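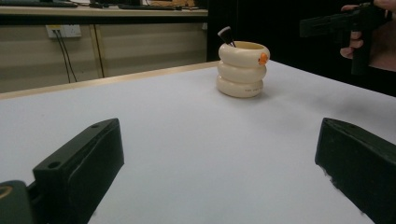
Cream-colored cup, white tabletop

Ticket: No chip time in results, Flernby 16K
Status: Closed
Product: Nullach Results
Category: Missing or wrong time

Original report

I ran the Flernby 16K on Thursday night and I'm listed as Did Not Start. My bib was 814. I crossed the start mat, both split mats and the finish mat, and I have a recording of the whole run on my Skullulitz watch. My name does show up in the entrant list with the right age group. It's only the results page that says DNS.

Things I have tried so far:

Searched by bib and by last name. Same result both ways.

Logged out of the app and back in, then removed it and installed it again. No change.

Checked the results in a browser on a laptop. Still DNS, so I don't think the phone is the problem.

Bib was pinned flat on the front of my shirt. I had a thin jacket over it for the first mile or so, then tied the jacket around my waist. The chip strip on the back of the bib was not folded.
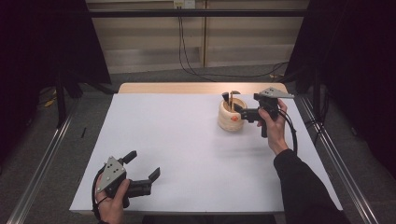
Support reply: Thanks for the detail. We can see reads for your chip at both split mats and at the finish, but none at the start. The results page marks a runner DNS when there is no start read, even if later reads exist. Could you send the activity file from your watch and tell us which wave you started in?

Runner update

File attached. I was in wave 3. I started near the back of it, left side of the road, next to the Jafri tent. The watch was started a few steps before the mat, so the total will be a little long. Please use the split times if they are better than mine.

One more thing that may help — a runner from my club was in the same wave and also on the left, and she is down as DNS too. She is going to open her own ticket.

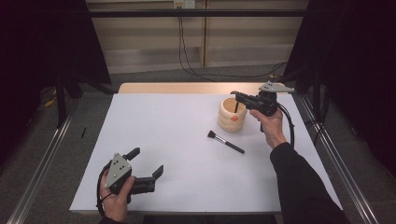

I also noticed that the wave 3 list looks short compared with the other waves. I don't know if that means anything, but there were a lot of people around me at the start and I can't find several of the bibs I remember from the first hill.

Work log

6:40 p.m. Start mat log pulled for wave 3. Left antenna shows a gap of about 2 minutes.

7:15 p.m. Backup reader file requested from the race crew.

8:05 p.m. Backup file received and loaded. Start reads found for bib 814 and the other bibs in the gap.

8:20 p.m. Watch file compared with the backup start read. Times agree within a few seconds.
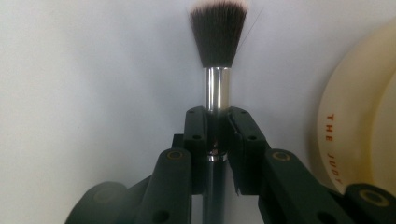 Resolution

Start reads from the backup file were merged and wave 3 was scored again. Bib 814 now shows a chip time, both splits and an age group place. Age group awards were checked after the change and none of them moved.

If the app still shows DNS, pull down on the results page to refresh it. The printable certificate updates overnight.

Runner comment on closing

Time is showing now and matches my watch. My clubmate's is fixed as well, so her ticket can be closed with this one.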